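Trinivden user day, 07/10/2018
Speaker notes: Noémie Fehr
Title on the program: The basket that wouldn't let go
Slot is 16 minutes plus questions. Clicker is on the lectern. Water first.

Opening
Thank Normand Lachance for the invitation and for moving my slot. Say who I am: I look after safety and fault reports for the produce-handling work at Fodberg. I don't write the control code. Jirayu Jaidee does, and he is in the second row, so the hard questions go to him.

One fault today. No one was hurt. The robot wasn't damaged. I picked it because we had the risk written down before it happened and still got it wrong.

Background, keep it short
The job is filling a shopping basket from a display rack. Crates on tiers, mixed vegetables, a hard floor. The robot has two arms. One side holds the basket, the other side picks. The holding side has a two-finger gripper and the picking side has a five-fingered hand. People always ask why they don't match. A basket handle is one shape and doesn't change. Vegetables are every shape.

The basket gets heavier through the run. Mention this twice, it matters later.

What happened
Pick number 241 on our running log. Steinar Dalsgaard was the operator. Thongchai Ruangrit was standing at the end of the rack, ready to restock.

The picking hand let go of a cabbage a little early and it landed on the rim of the basket. The basket swung. The holding arm saw a load it didn't expect and went into a protective stop. So far everything did what it was meant to do.

Thongchai saw the basket tilting and took hold of the side of it. He says he did it without thinking, and I believe him. I would have done the same.

Steinar cleared the stop from the console. From where he stood he could see the robot and the rack but not Thongchai's hand. The arm went back to the position it had been holding before the stop. Thongchai still had the basket. He was pulled forward a step and his sleeve caught between the basket and the edge of a crate. Steinar hit the emergency stop.

Pause here. Let people picture it.

Then the second part. With the emergency stop pressed, the gripper stayed closed. That is by design, because we don't want a full basket dropped on someone's foot. But it meant the basket was fixed in place with a sleeve behind it, and neither of them knew how to open the fingers by hand. There is a release. It was on page 3 of a setup sheet, and the sheet was in a drawer in the office. They got the sleeve free by lifting the crate off the rack. It took up to 2 minutes. We don't have a better time than that, as the log stops recording when power to the arms is cut. That is a fault too, and it's still on Jirayu's list.

What we got wrong
Don't rush this section.

First, the restart. Clearing a stop and moving again were the same button press. The arm moved as soon as the stop was cleared. Our risk sheet said the operator would check the area before clearing. It did not say how, or from where. Steinar did check. He checked what he could see.

Second, the target. After a stop the arm went back to where it used to be. It had no idea that anything had changed in between. If a person is holding the load, the old position is the wrong place to go.

Third, the release. We trained everyone on the emergency stop and on nothing that comes after it. Ask the room for a show of hands: who has pressed one in training? Then ask who has practised getting someone out. Wait for it.

A note on blame. Our first draft report said "restocker entered the work area". I took that line out. His job put him there and the floor marking allowed it. Desjardins, who reviewed the report from outside the team, said the same in stronger words.

What we changed
Clearing a stop now does only that. The arms stay where they are. Moving again takes a second press, on a separate button, from a spot where the operator can see both sides of the rack. We taped a square on the floor for it. Cheap and it works.

After a stop the holding arm takes its present position as the new starting point. It goes nowhere until the operator sets a direction, and then at crawl speed.

Restocking happens with the arms powered down. Thongchai pushed for this one. It slows us down and we've accepted that.

The finger release is on a card at the console. Every operator opens the gripper by hand, with a weighted basket in it, before a first shift. Jirayu's team is working with Cemuvton on a load limit as well, so that the arm asks for a basket change before it gets heavy. That was due in November and I expect it will be late.

Leave the next slide up for questions.

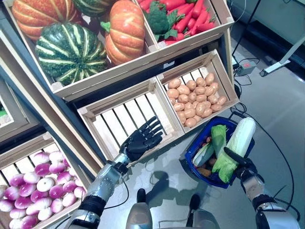
Why not have the gripper open by itself when the emergency stop is pressed?
Because a full basket would fall, and the person closest to it is usually the one in trouble. We would sooner keep it held and make sure everyone nearby can open it by hand.

Other questions I expect
Did you tell the supplier? We did, the same afternoon, and sent the log up to the point where it stops.

Would a light curtain have caught it? Probably, if it covered the rack end. Ours didn't, as restockers had to get in. With the arms powered down for restocking we can look at it again. Jirayu can talk about cost.

Is Thongchai still on the job? He is, and he now runs the release training.

If there's time left, offer the one-page report. Copies are on the table by the door. Hand back to Normand.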